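Dosance opens up the Kellent grasping kit to everyone

Sedgate, 21 June 2022 – I've been itching to write this one! As of today, Kellent, our simulation kit for robot arms, is out of private preview and anyone can download it. You get 3,000 ready-made tabletop setups, a gripper model you can tune, and a scoring tool that tells you which grasps held.
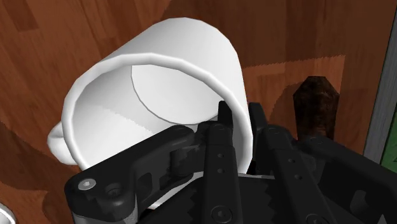 Rendered view from Kellent: gripper fingertips on either side of a mug's rim.

We picked mugs and cups as the starter set because everybody who tests arms ends up there sooner or later, and rims are hard (ask me how my March went). You can swap in your own objects, move the lights, clutter up the table as much as you like and run it all again overnight.

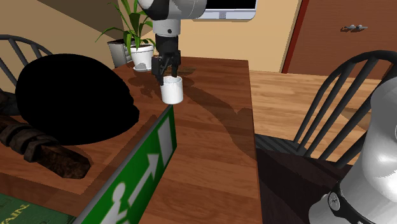

The Vaněk add-on is ready too – it lets you replay any run from 3 camera positions, which I now use every single day. It's included free for the first 30 days, then billed with your regular plan. Labs and classrooms can write to the Dosance office in Sedgate for shared seats, and I'll be answering a lot of those emails myself, so say hi!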